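# How long is a minute? Report on my time-guessing project

Right, so the question I started with was whether people are any good at guessing how long a minute is when they haven't got a clock. I got the idea on the bus to Lenddale, which always feels like an hour and takes 17 minutes (I've timed it since, obviously).

The test itself was simple. You sit down, I say "go", and you say "stop" when you think a minute has gone by. I wrote down the real time in seconds. Everyone did it twice, once sitting quietly and once while reading a page from an old Fankhauser catalogue that Serpil Gezer found in the school library. It's mostly garden hoses. I wanted something dull but with plenty of words in it!

I had 35 people in the end, from my year and from the evening class Dragica Halilović teaches at Flallach. Jasmina Atanasov did the stopwatch for the first lot while I did the talking, then we swapped, and I'm a bit worried about that because she says "go" much more sharply than I do. I've put it in the problems section.
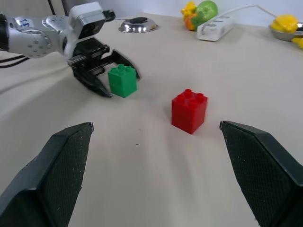 Quiet sitting came out short for most people. They said "stop" too early, a lot of them before 50 seconds, and my uncle Stavros was the worst by miles at 31. I think when there's nothing to do you start noticing every second, and it's a bit like having two toy bricks on a table, a red one and a green one further back, and looking at them until you know every stud. Time drags, so you call it early. With the reading it went the other way and people ran over, some by ages.

The longest anyone went was 186 seconds. That was Kastriot Kovačević, during the reading, and he swears he wasn't messing about. I left his result in, but I worked out the averages with and without him because one big number really drags things up. With him the reading average was 78 seconds and without him it was nearly 75.

## Problems

- Some people counted in their heads even though I'd asked them not to. I can't prove who.
- The Flallach lot did theirs after a long day and my year did theirs before lunch, so tired people and hungry people are mixed up in one set of results.
- Two different people saying "go" (see above).
- Everyone did the quiet one first. I should have swapped the order for half of them, and Mrs Custine did tell me this in week two, but I'd already started by then.

## What I'd do next

I'd like to try it with music, fast and slow, and I'd like to do the order properly. I'd also use a longer stretch, maybe five minutes, although Jasmina says she's not holding the stopwatch for that one.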